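How to Get Through a Bathroom Cabinet Clear-Out

Every bathroom cabinet is a museum of the person you planned to become. Mine once held three kinds of foot scrub and a beard oil, and I have never had a beard. Clearing it takes an afternoon, or 60 minutes if you live alone and lack sentiment.

Before you start

Get two bags, a damp cloth and a marker. Tell the household what you're doing. Last April I skipped that step and threw out a jar of gray paste that Usman Zaidi had carried home from Sauerland in his hand luggage. We still speak, mostly about the paste.

Step 1: Take it all out

All of it, including the back row. Carry everything to a table in another room. If you sort in front of the cabinet, you will put things back while telling yourself you're thinking about them.

Step 2: Check the dates

Look for the little open-jar symbol with a number and an M. That's how many months the stuff is good for once opened. You won't remember when you opened it, so go by smell and shame. Sunscreen past its printed date goes. Old medicine goes in its own bag and then to a pharmacy that takes it back, never down the toilet.

Step 3: Combine the half-empties

Only pour together bottles of the same product. Shampoo into shampoo is fine. Shampoo into conditioner makes a third thing that does neither job. Stand the emptier bottle upside down over the fuller one and go do something else for a while.

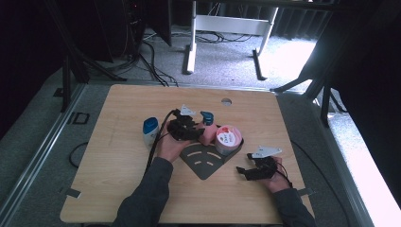

Nele Seidel wrote in to object to pouring at all: the old stuff just sits under the new stuff and never gets used, so finish one bottle, then open the next, and put the spare somewhere annoying to reach. She has a point. I'd still combine travel sizes, which otherwise breed.

Step 4: Wipe the shelves

Warm water and dish soap will do. For the sticky ring where the cough syrup lived, lay the wet cloth on it and wait.

Step 5: Put back less

Daily things at eye level, weekly things above, and nothing on the bottom shelf that a toddler would enjoy. Write the opening month on each lid with the marker. I stuck with this for almost a year — a personal record.

What's left in the second bag is unopened and in date. Offer it around before you bin it. The foot scrub went to my sister, who has yet to mention it.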